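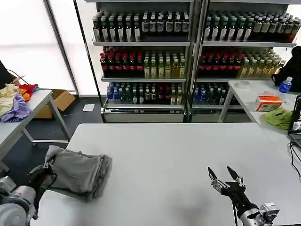
*Figura 1. Puesto de teleoperación durante la tarea de doblado: la pinza izquierda sujeta el paño gris y la derecha permanece abierta.*

# Recogida de demostraciones bimanuales para el doblado de paños

**Informe de proyecto, 25 de junio**
Autoras: Viola Ruggiero y Yupin Thammasiri
Tutor: Thomas Russo

## 1. Objeto del trabajo

El proyecto consistió en reunir un conjunto de demostraciones teleoperadas con dos brazos para entrenar una política de imitación. La tarea de referencia es extender y doblar por la mitad un paño que parte de una configuración arrugada. El entrenamiento corresponde a otro grupo; este informe cubre la adquisición, el filtrado y el etiquetado de los datos.

Se eligió un objeto deformable porque el conjunto anterior del laboratorio, Flesent, solo contiene piezas rígidas. Los modelos entrenados con Flesent agarran bien, pero no disponen de ningún ejemplo en el que la geometría del objeto cambie tras el agarre.

## 2. Montaje

Los dos brazos trabajan sobre una mesa blanca de superficie lisa. Cada uno termina en una pinza de dos dedos. El paño gris contrasta menos con el tablero que otros colores, y se incluyó por ese motivo: las versiones preliminares del detector de bordes fallaban con tejidos poco saturados.

El fondo no se cubrió. Las estanterías metálicas con botellas, las mesas auxiliares y los ventanales de la izquierda aparecen en las grabaciones. Russo propuso instalar un panel neutro y se descartó tras las primeras pruebas - el sistema final debe funcionar en salas sin preparar, y un fondo uniforme habría ocultado el problema hasta la evaluación.

La iluminación es luz natural lateral. No se fijó la exposición de la cámara durante la primera semana, lo que produjo variaciones de brillo dentro de un mismo episodio. A partir de la segunda semana la exposición se bloqueó al comienzo de cada sesión.

## 3. Protocolo

Cada episodio sigue la misma secuencia:

1. El paño se deja caer sobre la mesa desde una altura libre.
2. La operadora lleva ambos brazos a la posición inicial e inicia la grabación.
3. Una pinza toma un borde o pliegue accesible; la otra busca la esquina opuesta.
4. Se extiende el paño y se dobla una vez.
5. Se abren las pinzas, se retiran los brazos y se cierra el archivo.

No se prescribió qué mano debía agarrar primero. En la revisión intermedia se comprobó que Ruggiero empezaba casi siempre con la izquierda y Thammasiri con la derecha, de modo que el sesgo de cada operadora quedaba confundido con el turno. Se corrigió alternando turnos dentro de la misma sesión.

Los reintentos se conservan. Si una pinza pierde el tejido y la operadora lo recupera, el episodio se marca como `recuperado` y se mantiene íntegro. Vittoria Donati, que revisó el protocolo, pidió además registrar el instante de la pérdida; ese campo solo existe en los episodios posteriores a su revisión.

## 4. Datos obtenidos

| Concepto | Valor |
|---|---|
| Episodios grabados | 2155 |
| Episodios descartados | más de 400 |
| Categorías de etiqueta | 7 |
| Operadoras | 2 |

La causa principal de descarte fue la desincronización entre el vídeo y las posiciones articulares. El grabador Palumbo asigna la marca temporal al escribir en disco, no al capturar, y el retardo crece cuando el búfer se llena. El error se detectó al superponer el cierre de la pinza con la señal del motor: en los peores casos el dedo se cerraba en la imagen antes de que constara la orden. Los episodios afectados no se pudieron realinear, dado que el retardo no era constante.

La segunda causa fue el cierre prematuro del archivo, con los brazos todavía sobre el paño.

## 5. Etiquetado

Las etiquetas se asignan por tramos y describen la fase de la tarea: aproximación, agarre, elevación, extensión, doblado, liberación y retirada. El límite entre elevación y extensión resultó el más ambiguo. Viola Pace etiquetó de forma independiente una parte del conjunto y casi todas las discrepancias se concentraron en esa frontera. Se adoptó como criterio el primer fotograma en que las dos pinzas se separan con el tejido sujeto por ambas.

## 6. Limitaciones

- Todos los episodios proceden de una única sala. Estaba prevista una segunda serie en Lestisbridge, que no llegó a realizarse.
- Las grabaciones se hicieron por la mañana; no hay ejemplos con luz artificial.
- La pinza no incorpora sensor de fuerza. El agarre de una o de varias capas de tela solo se distingue por la apertura de los dedos, y con tejidos finos la diferencia queda dentro del ruido.

## 7. Entrega

El conjunto filtrado está en el servidor Ralldale, en la carpeta del proyecto, junto con el guion de conversión y la hoja de etiquetas. Los episodios descartados se guardan aparte, sin convertir.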